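Imprimer | Envoyer par e-mail

Fil du 23/07/2019

1/ La nouvelle charte de préhension de chez Derville est arrivée. Elle tient sur 80 pages, dont 5 consacrées à la définition du mot « saisir ». J'ai lu pour vous, ne me remerciez pas.

2/ Règle de base : un objet qu'on peut écraser se prend avec la force minimale qui le tient. On commence bas, on monte. Murico faisait l'inverse et fabriquait surtout de la compote.

3/ Règle suivante, ma préférée : on note la force AVANT l'essai. La noter après, c'est de la littérature.

4/ Trois points de contact pour tout ce qui est bosselé, un doigt par-dessus, deux appuis par-dessous. La charte y met un schéma illisible. En vrai, ça donne ça :

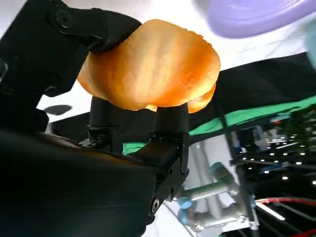
5/ Dobre me répond qu'avec trois appuis on multiplie surtout les endroits où marquer le produit, et que chez eux deux doigts larges suffisent, à condition de changer les patins avant qu'ils ne soient lisses.

6/ Objection recevable. Sauf que la charte ne dit pas un mot de l'usure des patins. Elle précise par contre la couleur du classeur.

7/ Etosetti, de son côté, exige 2 signatures pour modifier un seuil de force. J'ai ri, puis j'ai relu notre historique de seuils. Je ris moins.

8/ Révision du texte prévue en août, quand tout le monde est à la plage. Envoyez vos remarques avant. Je demande un chapitre sur les patins, quitte à sacrifier le classeur.

Imprimer | Envoyer par e-mail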